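**Ticket 2086 — Outdoor screening: sound drops out and picture lags on lawn setup**

Status: Closed
Venue: Harnach Garden, back lawn
Equipment: Sonau projector, Hilimby wireless audio kit (one transmitter, two receivers), MacDonald inflatable screen
Opened by: Front desk

**Original report**

During last night's film the left speaker cut out 11 times in the first half. Each dropout lasted a second or two. The right speaker was fine. After the intermission both speakers were late compared with the picture, enough that people in the front rows noticed the lips were off. We finished the film but gave out drink vouchers to anyone who asked.

We have another screening this week and it is close to sold out. Please look at this before then.

**Fri 16 October, morning**

Set everything up on the lawn in the same positions as last night. Played the test reel from the laptop. No dropouts in the first half hour with the lawn empty.

Checked so far:

- Batteries in both receivers: full
- Speaker cables: swapped left and right, no change
- Transmitter antenna: tight
- Laptop power settings: sleep was off, screen saver was off

The left receiver sits behind the drinks tent. With the tent flap open it shows four bars. With the flap closed and the metal cooler pushed back to where it was last night, it drops to one bar. I think the cooler is most of the problem.

**Same day, noon**

Moved the left receiver to the top of the speaker stand, facing the projector table. Four bars with the flap closed and the cooler in place. Ran the reel again for 48 minutes. No dropouts on either side.

Also changed the channel on the Hilimby kit from auto to 7. On auto it was hopping whenever the restaurant's card reader was busy. The manual says to keep it on auto outdoors, but it was worse that way here. Leave it on 7 unless there is a reason to change it.

**Same day, afternoon — audio delay**

Could not get the delay to show up at first. Played the film file from the start and the sound matched. Then stopped it, let the projector go into standby as it would at intermission, and woke it up. Sound was late right away.

The Sonau goes back to its default audio setting after standby. The default adds a delay meant for indoor speakers plugged straight into the projector. We had set this to zero in April, but the setting was never saved to the profile, only changed on the live menu.

Steps to fix:

1. Menu, Audio, Output Delay. Set to 0.
2. Go back one level and pick Save to Profile. It does not ask you to confirm.
3. Put the projector in standby and wake it again.
4. Check that the delay still reads 0.

Did this twice. It held both times.

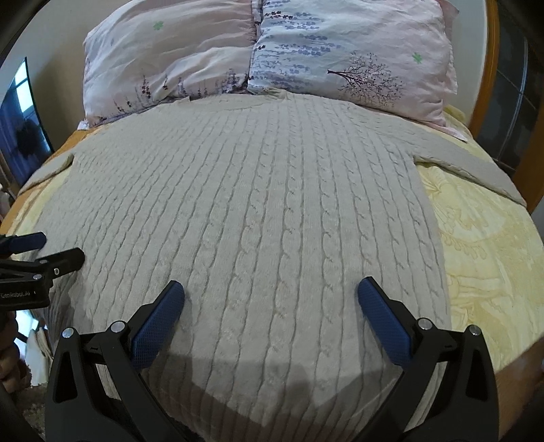
The MacDonald screen had a problem of its own that was not in the report. The lower right corner was loose and the surface rippled when the wind picked up. Front desk asked if this could be causing the blur in the subtitles, and it was. If the blower is low or a strap is slack, the middle bulges and straight lines curve out toward the edges, much like the cable columns on the sweater in the photo. Tightened both bottom straps and turned the blower up one notch. Subtitles are readable from the back row now.

**Front desk reply**

Thanks. Two questions. Can we leave the projector on through intermission so it never goes to standby? And does the receiver need to come down if it rains?

**Answer**

Yes to the first. Put up the "Back Soon" slide and it will stay awake. The saved profile should cover you either way.

Yes to the second. The receivers are not sealed. Take them down first, then the transmitter, then cover the projector. The speakers can wait a few minutes under their covers.

**Update after the next screening**

No dropouts. Sound matched after intermission. One guest said it was too quiet on the far side by the herb beds, so I have opened a separate ticket for that. The spare strap for the screen is on order, and the old one is fine for now but the buckle slips if it is not pulled all the way through.

Closing this one.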